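Foro vecinal de Udik · Ayuda entre usuarios
Tiempo de lectura: 4 minutos
Imprimir | Enviar por correo electrónico

¿Cómo guardar los juguetes y rompecabezas de espuma de una ludoteca durante el verano sin que se deformen?

Publicado por marea_baja, 4 de mayo de 2026

Buenas tardes a todos. Escribo con diccionario al lado, porque el español es mi tercera lengua, y pido perdón si alguna palabra está puesta en mal sitio.

Ayudo en una ludoteca pequeña que en julio cierra y tiene que dejar libre el local. Todo el material pasa a un trastero sin ventana, en la planta baja, hasta que se abre otra vez. El año pasado lo metimos todo en bolsas de plástico grandes, bien apretadas, y el resultado fue triste. Los tableros de espuma de encajar figuras salieron curvados, como una teja, y muchas piezas ya no entran en su hueco. Los de cartón olían a cueva. Los de madera aguantaron bien, menos uno que tiene la pintura pegajosa.

Tengo 300 euros para estanterías, cajas y lo que haga falta. Mis dudas son estas: si los tableros se guardan de pie o acostados, si las piezas se dejan puestas en el tablero o aparte, y si existe manera de enderezar los que ya están curvados. También me gustaría saber si vale la pena comprar un deshumidificador o es gastar por gastar.

El trastero tiene un enchufe, pero lo comparte con la luz del pasillo.

Muchas gracias por la paciencia.

junco26

Acostados y sin peso encima. Y nada de bolsas cerradas. Lo demás es cuestión de suerte, en mi trastero unos años sale bien y otros no.

El deshumidificador yo no lo compraría, gastan luz y hay que vaciar el depósito.

lavandera_del_puerto

Hola, marea_baja. Yo tampoco nací en España, así que nos entenderemos bien. Llevo varios veranos guardando el material de una guardería y he cometido casi todos los errores posibles; te cuento lo que hago ahora.

Primero la limpieza. La espuma (la de los tableros blandos, creo que se llama EVA) se lava con agua tibia y una gota de jabón neutro. Nada de alcohol en las partes pintadas. Después se seca a la sombra, un día entero por cada lado, encima de una rejilla o de un tendedero plano. A mí me pasó que la guardé pensando que estaba seca, y dentro de los huecos de las figuras quedaba agua. En otoño había puntos negros en las esquinas y tuve que tirar cuatro tableros que eran casi nuevos.

Segundo, la posición. Estoy de acuerdo con el compañero: acostados. De pie se doblan por su propio peso, sobre todo si la caja no está llena y se pueden inclinar. Yo pongo un cartón liso entre tablero y tablero, y como mucho seis en cada caja. Las cajas son de plástico rígido con tapa, del modelo que vende Skukton, pero cualquier otra sirve si el fondo es plano de verdad. Hay algunas que tienen nervios en el fondo y dejan la marca en la espuma para siempre.

Tercero, las piezas. Muchas personas dicen que hay que sacarlas. Mi experiencia es la contraria: con la pieza puesta, el hueco conserva su forma. Las estrellas son las más delicadas porque las puntas finas se doblan con nada; les siguen las cruces y las medias lunas. El círculo y el cuadrado casi nunca dan problemas. Si falta una pieza, recorto una de cartón grueso y la coloco en su sitio. 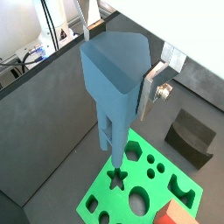

Equipo de Material y Juegos, Ludoteca Dralton
En los tableros con estrella conviene mirar las cinco puntas del hueco una por una antes de cerrar la caja, y pasar un pincel seco para quitar arena o migas.

Para los que ya están curvados: se dejan al sol suave de la mañana, no más de un cuarto de hora, y cuando están blandos se ponen en una mesa lisa con libros encima hasta el día siguiente. Con secador de pelo también funciona, pero se debe mover siempre y no acercarlo mucho. Algunos no vuelven del todo. Yo los reservo para los niños más pequeños, que no se quejan.

El cartón va en otra caja, arriba, lejos del suelo. La madera con pintura pegajosa, envuelta en papel de horno y nunca tocando la espuma.

Sobre el dinero: estanterías metálicas, lo primero, con la balda más baja separada del suelo. Si después te queda algo, un deshumidificador pequeño sí ayuda en una planta baja, pero pregunta antes por ese enchufe compartido.

marea_baja

Muchísimas gracias a los dos. Lo de los nervios del fondo explica unas rayas que no entendíamos. Esta semana probaré a enderezar dos tableros y miraré las estanterías en Chow, que nos queda cerca. Una última cosa: ¿el papel de horno se cambia a mitad del verano o puede quedarse hasta el final?

lavandera_del_puerto

Puede quedarse. Yo lo cambio solamente si está roto.

Contacto | © Foro vecinal de Udik | Volver arriba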